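Comparing two grippers on one arm: what I did and what I'd change

My project this term was supposed to be simple. Take one arm, put two different grippers on it, and find out which one is better at picking up everyday stuff from a table. I called them the Boltley and the Altby, after the names on the drawings I started from, and I spent way more time on mounting screws than I ever planned to.

Each gripper got the same job: pick up an object, move it, put it in a bowl. I used markers, small cubes and whatever else fit between the fingers. I ran 1,211 attempts with the Boltley before I swapped over, and the Altby got the same number (my wrist still remembers resetting all those cubes!).
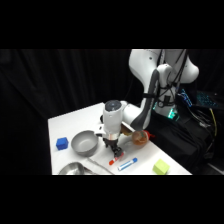 Plivthorpe Student Robotics Club – Manipulation Team

Markers were the hard part. A cube gives you flat sides to close on, so even a sloppy approach usually works out. With a marker the fingers have to come in square to the barrel, and if they're turned a little too far it rolls or squirts out sideways. Put a second marker close by, like the blue-and-white one next to the red-and-white one, and now you also have to worry about bumping the neighbor. The Boltley has wider fingertips and bumped it a lot. The Altby was much better there, but it dropped cubes more often when the arm moved fast.

I also tried two controllers. The first was the plain position controller that I already knew. The second, Esfahani, lets the arm give a little when it touches something, and I liked it right away – way fewer hard knocks on the tabletop. Tuning it ate up most of November, though, and my first 600 logged runs had the wrong finger offset, so I threw those out and started over.

If you're picking this up next, check the offset after every gripper swap and tape your cables down before you start. I'd also like to see both grippers tried with softer pads, and I left the screw sizes in the parts folder.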